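# Stonero perforated basket, red, set of two

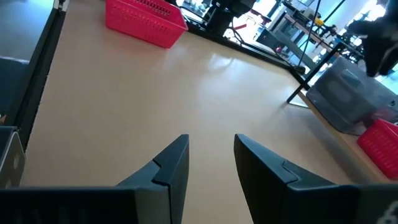

## What was bought

Two rectangular baskets in bright red plastic with perforated sides, sold as a pair by Dudport under the Stonero name. They went into service on a light tan sorting table at the Shek parts counter, where small hardware comes in mixed and has to leave separated. The previous arrangement was a stack of cardboard trays that sagged whenever fasteners were stored in them for more than a week.

I paid for the set out of the bench budget. The seller had no part in this review.

## Test conditions

Use ran through September. Wai-kit Liao and I sorted returns in the morning, and Chia-jung Liu took the afternoon shift. Each handled item was logged on the same tally sheet we use for stock intake. The month came to 3362 items, mostly bagged connectors, cable ties, plastic caps and coiled patch leads. Loose screws were excluded for reasons given below.

Layout was one basket toward the far edge and one at the right, with the tabletop between them kept clear for sorting. Accepted parts went far, rejects went right. The arrangement suits a right-handed sorter who rejects less than he accepts. Yung-ching Lu is left-handed and swapped sides when covering a shift, with no loss of pace that showed up on the sheet.

## Rigidity

Adequate. Loaded with coiled leads to the rim, the long sides bow outward a little at the midpoint and return when emptied. The short sides do not move enough to matter. Lifting a full basket by one long side is a bad idea: the rim twists and the load shifts to the low corner. Use both short sides.

There was no cracking at the corners by the end of the month. I dropped one basket from bench height, empty, 43 times onto a concrete floor, varying the landing. It picked up scuffs on two corners and one whitened stress mark below the rim. The slots kept their shape.

## Perforation

The slots are the reason to buy this type over a solid bin, and also its main limitation. Points noted:

- Dust and packing crumbs fall through when the basket is shaken over a waste bin. Cleaning takes seconds.
- Contents can be identified from the side without tipping, provided the bags are clear.
- Cable tie tails poke through and catch on the neighboring basket during stacking.
- Small screws escape. A thin liner fixes this and cancels the first two benefits.

The inside edges of the slots had slight molding flash as supplied. It was enough to snag a nitrile glove. Ten minutes with a deburring tool took care of both baskets. At this price I would expect to do that myself, but the product sheet should mention it.

## Stability on the table

The tabletop has a faintly glossy finish, and the baskets slide on it. An empty one will travel if bumped with a sleeve. Once it holds a few handfuls of stock it stays where it is put in normal use. Leonidas Tsakiris stuck low-profile silicone dots under the right-hand basket, and after that it held still even when empty. The far basket was left as supplied for comparison and had to be squared up several times per shift.

The dots prevent clean nesting. If the baskets are put away each night, use a sheet of shelf liner instead.

## Color

Bright red reads well against a pale surface. With the overhead lights on, the tabletop throws a band of glare, and the gray bins we tried earlier were hard to pick out at a glance. These were not. The drawback is that both baskets in the set are the same color, so the accept and reject positions rely on habit or on a label. We logged nine misplaced items in the first week. After labels went on the rims, the rest of the month added two.

Labels do not adhere well to a slotted surface. Shabnam Gondal tied card tags through the perforations with thread, and those lasted.

## Compared with the Claralus solid bin

We ran the Claralus bin for 215 items on the same task before giving up the comparison. It is stiffer, holds screws, and collects dirt in the bottom corners that needs a brush to shift. It also costs more per unit. For liquids, powders or loose fasteners it is the correct choice. For bagged stock I found no advantage in it.

## Verdict

Four out of five. One point is deducted for the slot flash and the slippery base. I would order again for bagged or bulky parts and would ask Dudport whether the sets can be split by color.

Replacement order code on our system is 1009, for anyone at Shek who needs a second pair.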